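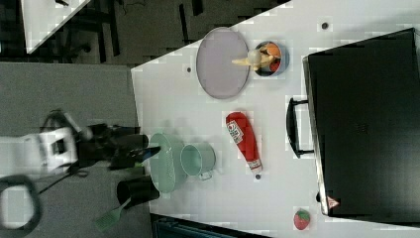 Minutes

Derngate Toy and Play Library: spring meeting
Saturday, May 4, 2019, back room, Hulme

Chair: Zoi Manolakis. Notes: Lambros Mitsotakis-Vlachou.

1. Minutes of the December meeting
Agreed, with one spelling put right (Tekach, no second "c").

2. The play kitchen
A long and very happy item! The kitchen set is going out more than anything else we own, and two nurseries are waiting for it. Zoi went through what we had on the white table: the big lavender plate, the mint-green colander, the pale teal mug, the black pot with the green slotted spatula, the ketchup bottle, and the play food in the dark blue bowl. Everybody loves the ball on top of the cone. Agreed to keep real-sized pots and plates in with the toy food, as the children who came in December went straight for them.

Lambros asked whether the ketchup should live with the food or with the pots. Food, by a large majority.

3. Packing
The big black suitcase was on the table too, lying flat, and we talked through how the set should travel in it. Plate at the bottom, pot and colander next, mug wrapped in a tea towel, food in a cloth bag on top. Lambros will write this on a card for the inside of the lid.

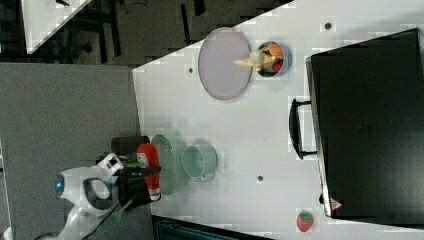
The small pieces need their own bag, the strawberry above all. Zoi offered to sew one with a drawstring and has some wonderful spotty cotton left over. Accepted with thanks and a bit of cheering. The set's number stays 3012, and borrowers will be asked to tick the list both going out and coming back.

4. Money
Balance £122. Agreed to spend up to £20 on more play fruit. Tollik had a lovely pear in their spring list, and Zoi will ask if they sell it singly.

5. Any other business
New lending leaflet is ready and looks great. 1000 copies was felt to be too many, so Lambros will get a price for fewer.
Shelf labels carried over.

Next meeting to be fixed by email.

14 shares · 3 comments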